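Harbor Notes, Mar 19, 2026

Drydock two gets a tenant, eventually

The long-promised naval repair contract at Jernville has arrived, in the sense that a piece of paper has arrived. The ship is expected in July. Readers who have followed this newsletter since the first announcement will remember that the ship was also expected last July, and may wish to keep their bunting folded.

The vessel is the Clallow, a fleet supply ship of respectable age that has spent most of her career carrying potatoes and jet fuel to more glamorous ships. She needs new hull coating, two overhauled pumps and a stern ramp that closes when asked. The yard says the work will keep up to 832 people busy, a figure that seems to include everyone who has ever walked past the gate.
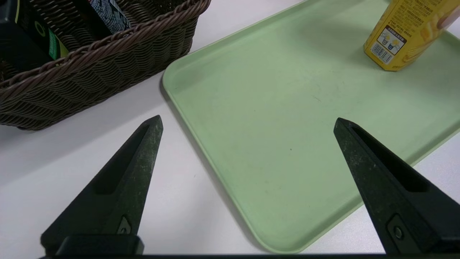

Svyatoslav Kravets, the yard's operations manager, was in good spirits when I called. "We have the dock, we have the crane, and we have most of the steel," he told me. I asked about the rest of the steel. He said it was on order from Hrnčiar and changed the subject to the crane, which can lift 700 tons and has recently been painted.

The navy's side is a little more guarded. The contract covers 3,564 separate repair items, and each one has to be signed off by an inspector before the next invoice goes out. There are two inspectors. One of them is on loan from the Sovalura depot and would like to go home at some point.

There is also the matter of parking. The base has offered the yard 1,935 square yards of gravel behind the old torpedo store, on condition that it be returned in its present state – no one has yet worked out how to make gravel worse, but the contract is long and there is time.

Trinh Thái, who runs the harbor pilots, points out that the channel hasn't been dredged to the Clallow's draft. She can come in at high tide, slowly, with two tugs and a calm day. The pilots have asked for a third tug. The request is being considered by the same office that is considering the steel.
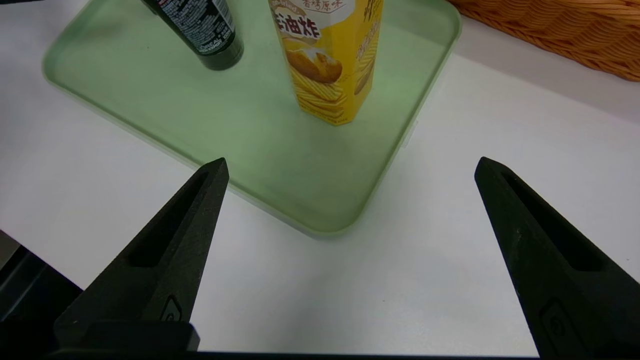

Gate changes next month

The east gate will close to trucks while the new barrier goes in. Use the north gate and bring your pass, including those of you who know the guard. The ferry schedule stays as it is – late.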